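Dravcombe Wool Blanket, Large

We've been selling the Dravcombe for 17 years now, and it's still the one we reach for at home when the evenings turn (usually well before November, if we're being truthful!). It's a proper, generous blanket, big enough for two on the sofa with a bit left over to tuck round your feet, and it gets softer the longer you have it.

The wool is spun for us by Skonska and woven in a plain herringbone, with a short twisted fringe at both ends. It comes in Oat, Moss and a deep blue called Stellis, which looks nearly black by lamplight and rather lovely against a pale chair.

Wash it by hand in cool water, or just hang it outside on a breezy day, which does it a world of good. Please don't tumble dry it. 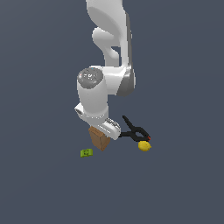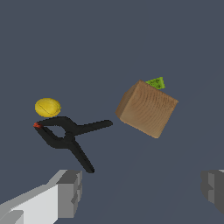

We make 300 of these each year, and Moss tends to go first, so do drop us a line if you'd like one put by. Orders leave us within 7 days, wrapped in paper and tied with string. If you fancy something lighter for the summer, have a look at the Kahsay throw, woven in the same herringbone but half the weight.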